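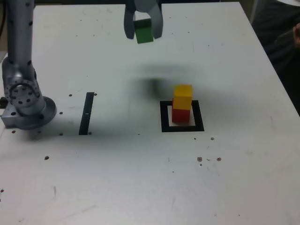 Work package 2 covers the written procedure for manipulation trials at the Cerden laboratory, and this report describes its status at the end of the second reporting period. The procedure sets out how a trial is prepared, run, scored and recorded, so that results from Cerden can be compared with those from the partner site at Gilline. The reference task is cube stacking at a marked position. The target is a square outlined in black tape on the white table, and the stack is built from colored cubes: red at the base, yellow on the red, green last. Placement of the base cube within the square is scored separately from the alignment of the cubes above it. A yellow cube whose lower edge overhangs the red one, with the green cube still in the gripper, is scored as a misaligned second layer, and the trial continues.

Status of deliverables

D2.1, Trial procedure for tabletop stacking. Issued as version 3 and in use at both sites.

D2.2, Record format. Complete. The format was agreed with Vament, which maintains the shared archive.

D2.3, Safe working rules for shared tables. In draft. Comments from Gilline have been received and are being worked in.

D2.4, Inter-site comparison. Not started. Planned for March.

Changes to the trial procedure

Version 2 allowed the operator to correct a cube by hand if the correction took place before the next grasp. Review of the archive showed that the two sites applied this differently. Cerden operators noted the correction and kept the trial; Gilline operators discarded it. Version 3 removes the allowance. Once the start command has been given, any contact with a cube by a person ends the trial, and it is recorded as "interrupted" with a reason code. Interrupted trials stay in the archive and are excluded from the success rate.

The scoring rule for alignment has also been rewritten. The earlier text asked for cubes to be "well centered", which produced disagreement between scorers. The new text has three grades: aligned, misaligned but standing, and fallen. Scorers work from the recording and do not see each other's grades. Where two grades differ, both are kept and the trial is flagged.

Tape markings are now treated as part of the setup. They are checked against the printed template before each session, and a marking that has lifted or moved is replaced before work begins. Wear on the table surface is logged but is not a reason to stop, unless it affects how a cube sits.

Trials completed

The archive held 2,002 trials at the close of the period. Of these, 256 were flagged for scorer disagreement, almost all of them under the version 2 wording. A set of 200 trials was drawn for rescoring under version 3. Rescoring is under way and the result will be given in the next report.

Safe working rules

The draft of D2.3 deals mainly with people near the arm. The present text requires that:

the person at the table edge keeps both hands clear of the table surface while the arm is enabled;
the stop control is within reach of that person, and is tested at the start of each session;
cubes are reset only with the arm disabled and the gripper open;
cables are routed behind the arm and secured.

Gilline has asked for an exception to the third rule, to permit resets at reduced speed. The Cerden position is that the time saved is small and that a single rule is easier to check. The exception has been left out of the draft and is listed as an open point for the joint meeting.

Deviations from plan

D2.3 is running behind the schedule in the Amissah grant agreement. The delay comes from the open point above and does not affect D2.4, which depends on D2.1 and D2.2 only. No change to the budget is requested.

Next period

Finish the rescoring and report agreement between scorers by grade.
Close the open point on resets and issue D2.3.
Send the printed template and one set of cubes from Cerden to Gilline - the sets now in use were bought separately and differ slightly in edge length.

Submitted 6 November 2023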